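The block sort at Worwood has a date at last, and it's sooner than many of us expected. The toy library will be going through its building blocks on 24th January, with the doors open from early morning and the kettle on well before that, and everybody who has ever borrowed so much as a single cube is warmly invited to come along and lend a hand.
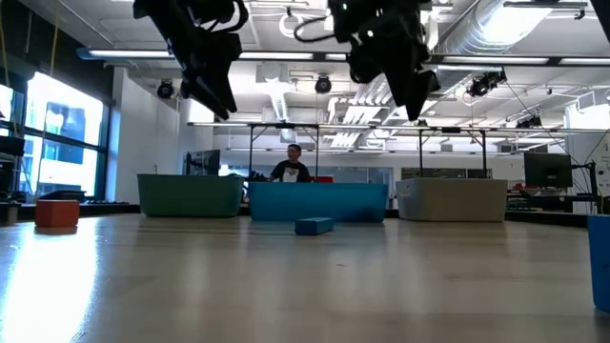

*Page last changed: 24th January*

If you've been a member for a while, you'll know how this goes. The blocks go out in lovely tidy sets, and they come home in carrier bags, coat pockets and (once, memorably) a rain boot, and little by little the sets stop being sets at all. Soo-ah Ma, who has looked after the shelves since the library opened in 2008, reckons there are 400 blocks waiting to be gone through this time, and she would dearly like to see at least 200 of them back on loan before the spring families start arriving in April.

The big bins are the heart of the whole business. We've tried bags and we've tried drawers, and one year we tried a very handsome set of shoeboxes that lasted until lunch, but a good wide bin in a cheerful color is still the thing. Green, bright blue and a pale gray-beige are lined up along the far side of the table, and small hands can reach right in. Foam blocks will be sorted on their own this year, as they need a gentler wash than the rest, so please don't drop them in with the hard ones even if the colors match beautifully!

Su-bin Lim has drawn up the sorting plan, and it's a simple one. Shape comes first and color second. She tried it the other way last year and ended up with a glorious heap of red in which you couldn't find a cylinder to save your life. Cubes, bricks and cylinders each get their own pile, and anything chipped goes to Su-bin, who will decide whether it can be sanded or has to be retired.
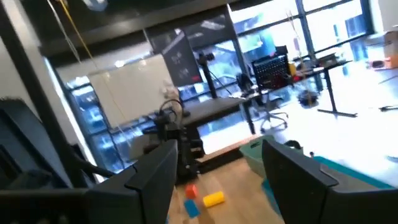

*A red cube, a blue block and a yellow cylinder, with a pale green bin or tray close by.*

Once the piles are done, the sets will be made up again for the Meteline shelves, which is where the under-fives' boxes live, and the leftovers will go over to our friends at Turkomden, who are just starting a toy shelf of their own and have been wonderfully patient with us. They've asked particularly for cylinders, so if you have one rolling about under the sofa, now would be a very kind moment to fish it out.

Children are welcome from the age of 4, with a grown-up, and there'll be a blanket and some picture books in the Mousavi room for anyone who has had enough of sorting. Bring a soft cloth if you have one to spare. Soup and bread will be served at midday, and Soo-ah has promised her ginger cake again, so do let her know at the desk if you're coming and whether anyone in your family can't have nuts.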